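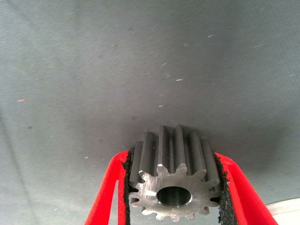 What is a spur gear?

A spur gear is a wheel with straight teeth cut parallel to its axis. It passes rotation from one shaft to another shaft that lies parallel to it, and it is the oldest and simplest kind of gear still in common use.

Basic geometry

The size of a spur gear is normally given by its pitch circle, an imagined circle that rolls without slipping on the pitch circle of the mating gear. In metric countries the tooth size is expressed by the module, which is the pitch diameter in millimeters divided by the number of teeth. In the United States the diametral pitch is used instead, and it is the number of teeth per inch of pitch diameter. Two spur gears can run together only if they have the same module and the same pressure angle. The usual pressure angle today is 20 degrees. Older machines often have 14.5 degrees, and this must be checked before a replacement is ordered.

Most teeth have an involute profile. With this curve the speed ratio stays constant even when the distance between the shafts is a little larger than planned. Clocks are the main exception — many of them use cycloidal teeth.

Ratio and direction

The speed ratio of a pair depends on the tooth counts. A pinion that drives a wheel with four times as many teeth will turn four times for each turn of the wheel. Two external gears rotate in opposite directions. If the same direction is needed, an idler gear is placed between them, and it does not change the total ratio.

Manufacture

Spur gears are made by hobbing, shaping, milling, broaching, or powder pressing. Hobbing is the most common for medium and large series. The workshop of Njål Holmgren in Zurkia, which repaired mill and winery equipment, kept a stock of 400 cutters, and 83 of them were for sizes that are no longer sold. Its catalog, printed in May and known as the Puveck list, describes 978 replacement gears with drawings at full size.

Noise and wear

Each tooth of a spur gear meets its partner along the full width at one moment. For this reason spur gears are louder at high speed than helical gears, where the contact begins at one end and spreads. On the other side, they produce no axial thrust, so the bearings can be simple. Typical damage includes pitting near the pitch line, scuffing from poor lubrication, and breakage at the tooth root.

Uses

Spur gears are found in washing machines, hand drills, gear pumps, and lathes, where change gears set the pitch of a thread.

See also: Helical gear; Rack and pinion; Backlash; Gear train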